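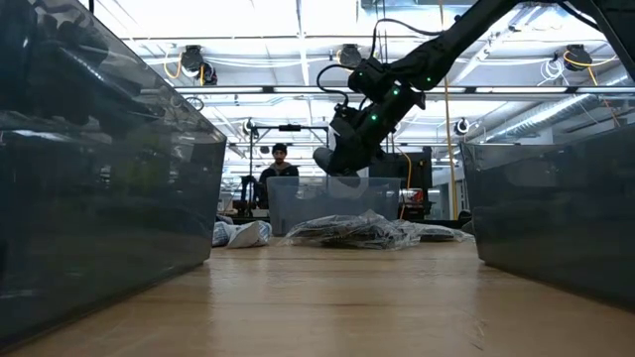

Wanted: fussy people for a chore trial

March 2024
By Ognjen Hodžić

I've packed shelves, I've packed groceries and I've raised two kids who refused to pack anything, so when Camenzind took me on to help work out whether machines can do ordinary chores yet, I figured I'd at least know a badly packed bin when I saw one. I do. I see a lot of them!

The short version of the job is this: we want people to come in for a shift, do the boring jobs the way they'd do them at home or behind a counter, and then tell us what they think of how the arms do the same thing. Sorting small packages into bins. Putting lids on. Clearing a table so the next person can use it. We call the whole thing Vara (Cyrill Wallner picked the name and won't say why) and it's been going since December.

So can they do it yet? Some of it, some days. Picking up one firm thing from a clear bit of table is mostly fine. Crinkly plastic is a pain, because it catches the light and it changes shape the second you squeeze it. And small tubes that have rolled together in a heap — well, you or I would just scoop them up with one hand while looking at our phone.

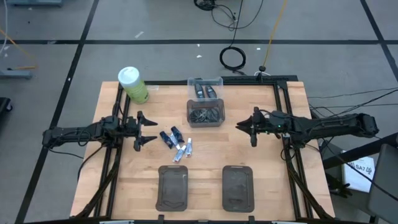 Lids are the other thing I could talk about all day. My mum can put one on without looking, pressing each corner as she goes, and she'd have a word to say to anybody who left one half on. I'd like a few more people like my mum. You don't need to know a thing about robots, and if you've never written a line of code you'll have plenty of company, me included.

What you'd be doing: sorting and packing by hand at a bench, watching the arms take a turn at the same job, and filling in a scoresheet in your own words. "It dithers" is a perfectly good comment. There's some waiting around while Cyrill changes a setting, so bring a book.

What we'd like from you: you're 18 or over, you're OK standing for a fair stretch, and you've done this kind of work somewhere. Shop floor, stockroom, cleaning, child care, running your own house, it all counts. Left-handers especially, please, we're very short of you. Closed shoes, hair tied back, and hands off the bench when the arms are moving.

A shift is about 7 hours with a paid lunch, and you can do one or come back for more. Pay is $95 a shift on top of the regular hourly rate, and we cover your bus fare or parking. We're in Unit 1201 at the Kislow building. Go past the main doors and use the side entrance, the front buzzer hasn't worked for ages.

To put your hand up, drop a note in at the Kislow front desk marked "Vara" with your name, a phone number and the chore you're pickiest about. I read them all myself and I'll ring you back, usually in the evening. If you've got a sore back or you'd rather sit, say so in the note and we'll sort out a stool.

Recent listings
Night stock filler, Gasoleo
Front desk cover, Kislow building
Bench technician, Camenzind
Weekend cleaner, casual hours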